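# Perguntas frequentes sobre o kit Tak

Recebo quase sempre as mesmas perguntas sobre o Tak, o kit de garra com câmera que a Bindska vende para braços de bancada, então juntei tudo nesta página. Escrevo como alguém que montou, desmontou, xingou um pouco e acabou gostando bastante do negócio!

### O que vem na caixa?

A garra de dois dedos, o suporte da câmera, 2 pares de dedos extras, o cabo e um saquinho de parafusos (guarde bem, eu já perdi dois). O braço você compra à parte. Eu uso com um Modis, que encaixa sem adaptador, mas existe flange para outros modelos.

### Preciso saber programar?

Para começar, não. O programa do kit, chamado Skoven, deixa você levar o braço com a mão até cada posição e gravar. Depois dá para mexer nos pontos pela tela, com calma. Se você quiser ligar o kit a um sistema seu, aí sim vai precisar de um pouco de Python, e a documentação dessa parte ainda é meio magrinha.

### Ele pega peças de formato irregular?

Pega, e foi por isso que eu comprei. Meu uso principal é separar botoeiras e interruptores de painel, umas peças chatas que têm uma cabeça redonda de um lado e um bloco cheio de terminais do outro. Meu conselho é ensinar a pegada pelo corpo da peça e deixar os terminais em paz.
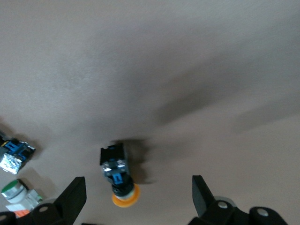
*por Skoven_na_bancada*

Com a botoeira de cabeça alaranjada entre os dedos abertos, como nessa aproximação, eu costumo conferir o alinhamento antes de gravar o ponto. As vizinhas, tipo aquela de tampa verde no canto, pedem mais atenção: se estiverem perto demais da peça que você quer, a base da garra pode esbarrar nelas. Deixe uma folguinha!

### E a sombra do braço, atrapalha a câmera?

Pode atrapalhar, principalmente numa mesa clara e fosca como a minha. O Skoven tem um ajuste de contraste que ajuda, só que o melhor mesmo é colocar uma segunda luminária do outro lado. Peça preta em cima de sombra escura é o caso mais difícil, e nesse eu ainda reviso tudo na mão.

### Quanto peso ele aguenta?

O manual fala em 200 gramas. Para botões e contatos sobra bastante, mas eu não usaria para ferramentas.

### Os dedos gastam?

Gastam, sim. O meu primeiro par passou de mais de 438 pegadas sem folga nenhuma (eu anotei num caderno, sou dessas) e continua montado. A troca leva 3 minutos com uma chave Allen comum.

### Tem assistência?

Por e-mail, em português, e respondem direitinho. A única vez que demorou foi em novembro, quando saiu uma atualização do Skoven que bagunçou a calibração de todo mundo. Salve seus perfis antes de atualizar, por favor.

### Vale a pena para quem está começando?

Se você já tem o braço e trabalha com peça pequena, acho que vale. Se ainda vai comprar tudo, pergunte o preço do conjunto com o Modis, porque separado sai mais caro.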